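HOSP 177: Foodservice Operations
Unit 4 handout: Tables, seating and floor plans
Instructor: Odette Deschamps

Read this before the floor plan workshop. The textbook chapter covers the same ground with more on banquets, which we will do in Unit 5. Bring a ruler, a pencil and graph paper. Assignment 2 is described on the last page.

1. Why the floor plan comes early

Most students want to start with the menu. In practice the dining room has usually been leased before the menu is settled, and the room limits what can be served. A narrow room with a single aisle will not support tray service. A room with a long walk to the pass will send out cool plates unless the menu is written around it.

The floor plan fixes four things: how many people can be seated, how they can be grouped, how servers move, and how long it takes to reset a table. Changing the plan after opening is possible but costly. Light fixtures, outlets and banquettes are all placed with the tables in mind.

2. Terms

Cover: one guest served. A room that seats 69 and fills twice in an evening has done 138 covers.

Two-top, four-top, six-top: a table for two, four or six guests.

Deuce: another word for a two-top. You will hear both.

Turn: one full use of a table, from seating to reset.

Station (or section): the group of tables assigned to one server.

Pass: the counter where finished plates are handed from kitchen to floor.

Dead seat: a seat that cannot be sold because of how the party is grouped. Three guests at a four-top leave one dead seat.

Banquette: fixed bench seating, normally along a wall.

3. Seat use and dead seats

Seating capacity on paper and seating capacity on a Friday-type rush are different figures. Parties come in the sizes they come in, and in most casual dining rooms the party of two is the most common. A room furnished entirely with four-tops will look full at a little over half its capacity.

Worked example. The Goossens dining room in the case study has 69 seats. Over the study period in June the room seated 177 parties, with a total of 343 guests. Average party size is 343 divided by 177, or 1.94. The original plan used mostly four-tops. With an average party under two, a server could have every table taken and still have half the chairs empty.

The owner's first response was to ask for more seats. Your reading of the numbers should lead you somewhere else. Work out how many two-tops could replace the four-tops along the window wall if the aisle is left at its present width. We will compare answers in class.

Note that the average hides the spread. A room with an average party of 1.94 will still get sixes and eights, and it needs somewhere to put them. Two-tops of matching height and depth can be pushed together. Mixed tables cannot.

4. Square and rectangular tables

Advantages. They combine. They sit flush against a wall or banquette. They pack well on a plan and the aisles between them are straight. Linen is cheap and easy to fold.

Disadvantages. The corners stick out into the aisle and get bumped. A square four-top has a fixed number of sides, and a fifth chair on the corner is uncomfortable for that guest and in the way for the server. Long rectangles split a party into two or three separate conversations.

Common fault: tables of slightly different heights bought at different times. Measure before you buy, and measure the old ones too.

5. Round tables

Advantages. Everyone can see everyone else. An extra guest can be squeezed in without being put on a corner. There are no corners in the aisle, so servers can pass closer. Rounds suit families, card parties, tea service and any group that will stay a while.

Disadvantages. They do not combine. They waste space against a wall. The centre of a large round is hard to reach, which matters for shared platters and for clearing. Pedestal bases leave room for knees but can rock if the floor is uneven; check the levelling feet when you set up and again after the floor has been washed.

Set a round from the centre outward. Place the condiments or centrepiece first, then the chairs at even spacing, then the covers in line with the chairs. If you lay the covers first you will almost always end up shifting them.
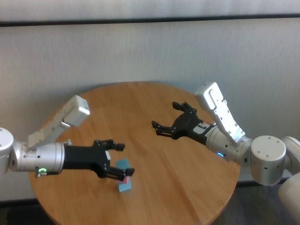 Figure 1. Round table, wood top.

6. Table tops and finishes

Wood tops are warm in colour and quiet when plates are set down. They need a sealed finish, and the finish has to be kept up. Wipe with a damp cloth and dry at once. Do not leave a wet cloth sitting on the surface. Pale rings are usually moisture in the finish and often lift; dark stains have gone into the wood and will need sanding.

Stone tops are hard on glassware and cold to the touch, but they stand up to heat. They are heavy, so plan on leaving them where they are.

Laminate tops are inexpensive and wear well. Watch the edges, where the glue lets go first.

If the top is to be seen, budget for placemats or nothing. If it is to be covered, a cheaper top under linen makes sense. Paying for good wood and then covering it every night is a common way to overspend.

7. Aisles and clearances

Draw every chair in the pulled-out position, with a guest in it. A plan drawn with the chairs tucked in is of no use to anyone.

Keep a main aisle from the entrance to the washrooms that does not pass through a server station. Keep a second route from the pass to the floor. Where the two cross, leave extra room and do not put a table at the corner.

Accessible seating must be spread through the room and must include at least one table with a base that allows a wheelchair to pull fully in. Check your provincial building code and the local fire bylaw for the required widths. Do not copy widths from another student's plan; last year several people carried the same error through the whole assignment.

High chairs and strollers need to be stored somewhere. Show where.

8. Numbering

Number tables in a fixed direction starting from the door. Number seats at each table clockwise from a fixed point, usually the chair nearest the entrance. At a round table, choose a landmark in the room and use it for every round, or the seat numbers will mean nothing to the person running the food.

Assignment 2: Floor plan for Brisau

Brisau is a licensed café on a corner lot in Wurnesbridge. The outline drawing is in the course folder. The kitchen, washrooms and front door are fixed. Everything else may be moved.

Hand in:
A scale floor plan showing tables, chairs, server stations and both main routes
A table schedule listing shape, size and number of seats for each table
One page explaining your mix of two-tops, four-tops and rounds
A numbering plan

Use the Wundimmont catalogue for table sizes and prices. If you use a table that is not in the catalogue, attach the spec sheet.

Marks: plan 40, schedule 20, explanation 30, numbering 10. Plans without a scale will be returned unmarked. Drawings may be done by hand or on the computer and neither is marked higher.

Due October 22, 2022, by the end of the day, in the course folder or in my mailbox at the program office. For extensions, write to me before the due date.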